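Ticket: Interview pages on Presano showing the wrong singer's biography
Status: Resolved, monitoring
Area: Artist pages, music and celebrity news
Opened: Wednesday, October 16, 2024

Readers who open any Agudelo story published after the summer relaunch get the Varnero biography in the side panel. The story text is correct. The panel, the discography and the "more about this artist" links are wrong.

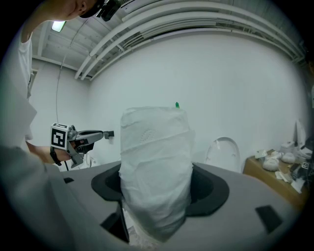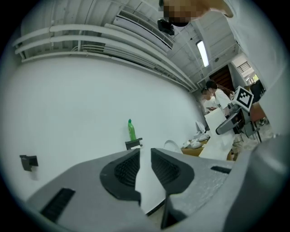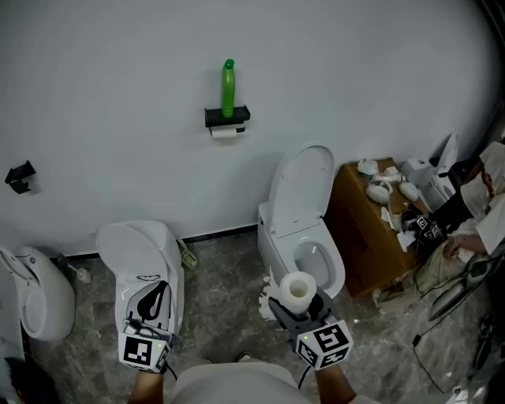
Lakshmi Pisharody
Support lead, entertainment desk

First report came from the desk at 09:10. The Agudelo interview about her throat operation had gone live overnight and a reader wrote in to ask why the panel said she was a drummer from Turin. She is a singer and has never lived there. The drummer is Varnero.

Checked in a private window, logged out. Same result. Checked on a phone. Same result. The old Agudelo stories from the spring are fine, including the album review and the tour announcement.

09:35
Cleared the page cache for the interview only. The panel came back correct for one load and then went back to Varnero. I took that as a hint that the page was being rebuilt from bad data, so I left the cache alone after that.

09:50
Asked the desk not to edit the story by hand. Somebody had already pasted a corrected biography into the body text, so for a while there were two biographies on the page and they disagreed. Pasted text removed.

10:20
Looked at the artist record for Agudelo. Name, photo credit, record label and date of birth are all right. The short biography field is empty. The record was last changed during the relaunch by the import account.

Looked at Varnero. Biography filled in, nothing odd, but the record has 2 page names attached to it: its own, and one ending in "agudelo-new". The new stories are all tagged with that second one.

10:45
Passed to Itsuki Ishida in publishing systems with the record links.

Reply from Itsuki, 11:15:
"The import merged records that shared a festival listing. Dresley put the two of them on the same bill last year under one heading, and the script read it as one artist with two names. I can split them again but I need to know which stories belong to whom. Please don't delete the second page name yet or the stories will lose their panel altogether."

11:30
Exported all stories tagged to the Varnero record. The export tool stops at 1000 rows and the list came to 700, so nothing is missing from it. Sorted by headline and went through by hand. 100 of them are Agudelo stories. One is a joint piece on the Dresley line-up and needs both tags.

13:40
List sent back to Itsuki. Desk told to hold the follow-up piece on her return to singing until the tags are right. They had it planned for 15:00 and agreed to move it.

14:25
Itsuki split the records and moved the stories over. The biography field on Agudelo was still blank, so I copied the text from the spring tour announcement and asked the desk to read it before saving. They changed one line: it still said she was on tour, and those dates have been called off until November.

14:50
Checked ten stories at random, plus the interview and the joint piece. Panels correct on all of them. The joint piece shows both artists, in alphabetical order.

15:30
Follow-up piece published. Panel correct. Replied to the reader who reported it and thanked her.

Still open:
The app keeps its own copy of artist panels and may show the old one until the user signs out and back in. If anyone writes in about it, give them that step first and add their message to this ticket.
Itsuki is checking the other artists on the Dresley bill for the same fault. Separate ticket to follow if he finds any.
The import account still has edit rights on artist records. I have asked for these to be taken away.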